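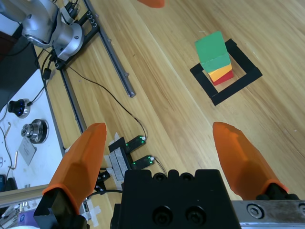

Dindmont library to lend card tables as puzzle season bites

Dindmont residents who have lost the use of their dining table to a jigsaw can apply to the town library for relief from January, when it starts lending folding card tables alongside the puzzles that caused the problem.

The tables will go out for six weeks at a time, the same as the larger jigsaws. Borrowers may take up to two renewals, provided no one else in town is eating dinner off their lap.

Puzzles have been on the shelves at the Malabanan Street branch for years, between large-print westerns and the tax guides. Demand climbed last winter after a donation from an estate in Wisgate that included a good many seascapes, a cutaway of a grain elevator and one very large picture of fog. The fog has been borrowed steadily and has yet to come back with a note saying anyone enjoyed it.

Late returns followed. The library's newsletter says the usual explanation at the desk was that the puzzle was nearly done and could not be moved, and that the household had been making do with the kitchen counter. Fines were considered and dropped on the grounds that people would pay them.

The card tables were bought second-hand from the Parnik curling club, which has gone over to stacking ones. They have green felt tops and a smell of old coffee that the newsletter calls "faint." Two have been kept back for use in the reading room, where a community puzzle will be left out for anyone passing. Visitors are asked to put in pieces only where they fit.

A borrower's card is needed, along with a vehicle that will take a folded table. Delivery is not offered. Puzzles with missing pieces should be returned with a slip saying so, and the branch keeps a jar of strays at the front desk for those who want to try their luck.

Bookings open at 10 a.m. on the first business day of the month. The fog is already spoken for.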